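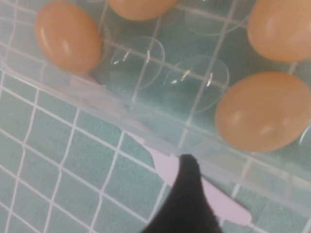 Larier 家庭レシピメモ集 README

手書きの料理メモを文字に起こして、分量の表記だけ揃えたもの。第2版。
最終更新 2022年8月17日

中身
メモ1,000件。うち780件は分量の正規化まで済み。残りは書き起こしのみ、分量欄は空。
元のメモは冷蔵庫に貼ってあった紙、手帳の端、封筒の裏など。清書されたレシピ本からは採っていない。

ファイル
memo.tsv 本文。タブ区切り、UTF-8、改行はLF
units.tsv 単位の対応表
drop.txt 外したメモの番号と理由
旧版の memo_old.csv は消した。必要な人は連絡を。

memo.tsv の列
id 通し番号。欠番あり、詰めない
title 料理名。無題のメモは空欄のまま
body 本文。改行は「/」に置換
amount_raw 書いてあるままの分量
amount_norm 正規化後。gかmlか個
note 作業者のひとこと。消してもよい

書き起こしの方針
誤字は直さない。「しょう油」「醤油」「正油」もそのまま。線で消した語は拾わない、ただし上に書き直しがあれば書き直しの方を採る。読めない字は「〓」。絵や矢印は無視。人名と電話番号は伏せ字にしたつもりだが、漏れがあるかも。見つけたらid だけ教えてください。

分量のこと
大さじ小さじは素直にmlへ。カップは書いた人の地域で違うので、units.tsv に両方の値を入れて、どちらを使ったかをnote に書いた。「ひとつまみ」「少々」「適量」は数値にしない。「お玉で」「いつもの茶碗で」も同じ。無理に埋めた値は第1版に残っていたが、全部空に戻した。
粉ものは面倒。小麦粉と片栗粉でカップあたりの重さが変わる。対応表に材料別の行を足したが、まだ足りなてい。米粉は未対応。

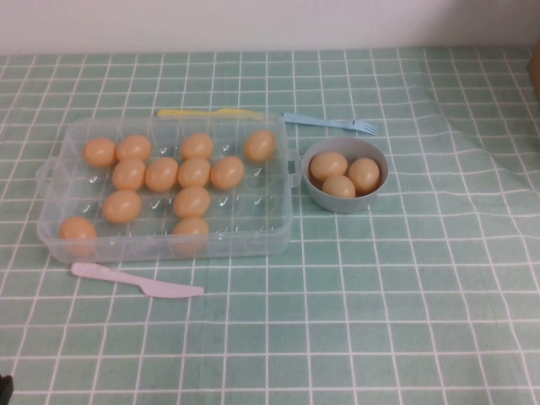

「パック」「ケース」「袋」の扱いは第1版でいちばん苦情が多かったところ。豆腐やもやしは店で量が違い、容器の名前から中身の量は出せない。卵も同じで、写真の透明なケースみたいに空いたくぼみが残っていると、ケースひとつと書かれても何個使うのか決めようがない。なので容器で書かれた分量は amount_raw に残し、amount_norm は空。個数が横に書き足してあるときだけ「個」で入れた。「残りの卵全部」も空。「卵M玉」の大きさの指定は note へ移した。

作業した人
書き起こし Yetunde Usman、Olumide Isah
単位の対応表 Chinyere Eze
点検と配布 Suleiman Okeke
意見が割れたメモは四人で見て、それでも決まらなければ drop.txt 行き。

品質
正規化済みから30件抜いて別の人がやり直し。食い違いは主に「カップ」と「杯」。「杯」は汁椀なのか計量カップなのかイカなのか、文脈を見ないとわからない。イカは一度本当にmlになっていた。直した。

既知の問題
・同じ人のメモが何枚も入っている。書き手のidは付けていない
・煮物と漬物に偏り。菓子は少ない
・縦書きメモで行の順が逆になっているものがある。直し中
・title に日付が混ざっている件、未着手
・note の書き方が人によってばらばら。検索には使わないほうがいいてす

向いている使い方
分量表記のゆれを調べる、単位変換の試験、台所まわりの語彙集め。
栄養計算には使わないでください。空欄が多すぎるし、正規化した値も目安。アレルギーの判定も不可。材料が書かれていないメモが普通にある。

読み込み
表計算ソフトで開くと「1/2」が日付に化ける。amount_raw は必ず文字列指定で。引用符はエスケープしていないので、そこも切っておくこと。

利用条件
研究と授業は自由。再配布はこのREADMEを付けて。本文をそのまま料理本に載せるのは遠慮してください。提供者との約束です。
提供者から取り下げの希望があれば該当行を消し、drop.txt に番号だけ残す。手元の写しも更新をお願いします。

次の版の予定
11月。米粉の行、縦書きの修正、units.tsv に出典の列を追加。Trinetti 側の古いメモ帳も入れたいが、許可待ち。

連絡先
Larier 資料室 Suleiman Okeke 宛。件名に「レシピメモ」と id を入れてください。返事は遅めです。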